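Peg-in-hole Bench (Fodside build)

The Fodside peg bench is a home-built robot cell that picks up a peg and puts it in a matching hole. I keep this article up with help from Hooman Golestani, who did most of the original wiring, and I've written it the way I talk because the old version was so stiff even I couldn't get through it!

Background

Peg-in-hole is one of the oldest jobs in robot assembly. It sounds like something a toddler does (and does better than us, most days), but it covers a lot of what makes assembly tricky: tilt, contact, friction, and not quite knowing where your own fingers are. We started the bench in August in the shared workshop at Temham, after the Rustari pick-and-drop arm got boring, and the budget was $400 for everything except the arm itself.

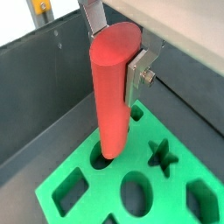 The red cylinder at the round hole, seen from the wrist camera.

The workspace

Everything happens inside a dark gray bin with walls on the sides and back. I love this bin. The first bench was a bare tabletop, and every dropped peg went straight under the lathe. The dull gray also gives the cameras an easy background for bright colors, so finding the board is a simple color threshold and finding the peg is another one. We use two views, one fixed and one riding along at the wrist. The fixed view is good for where things are in general, and the wrist view is what you want for the last little bit of travel.

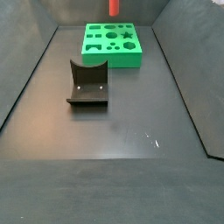

Calibration between those two views took us far longer than the mechanical work did. Hooman's script moves the arm through 175 poses and solves for the camera offset, and you have to run it again any time somebody bumps a mount. Somebody always bumps a mount. If the peg keeps landing on the same side of the hole, run the script before you touch anything else.

Insertion routine

The arm grips the peg, moves over the hole, and comes down slowly until the motor current rises. Then it makes a small spiral — the Taheri spiral, as we call it, after the old workshop where we first tried it — and lets the peg find its own way down. The controller gives up after 2,000 steps and backs off. 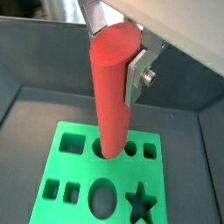
Achilleas Fragkou
Bench maintainer, Temham shared workshop
November 28, 2019

Our log stands at 1,819 attempts. Most of the early failures came from tilt, with the peg going in crooked and wedging against the wall of the hole. Slower descent helped some, and a softer grip helped a lot more.

Grip and fingers
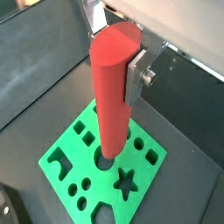 Finger design is the part I'd do over if I had a free weekend. Ours are bolted on so we can swap them without taking the gripper apart, and I've changed them more times than I can remember. Flat metal faces are easy to make and easy to clean, but against a round peg they only touch along a thin line, so the peg can pivot. You can see the aluminum finger pressed against the right side of the cylinder, well up toward the top, with the rounded end hanging free over the hole. Gripping high leaves room to go down into the board, and it also means a small tilt at the fingers becomes a bigger miss at the tip. Hooman wants V-grooves cut into the faces, and I want to try thin rubber first.

See also: Rustari arm, Taheri spiral, wrist camera calibration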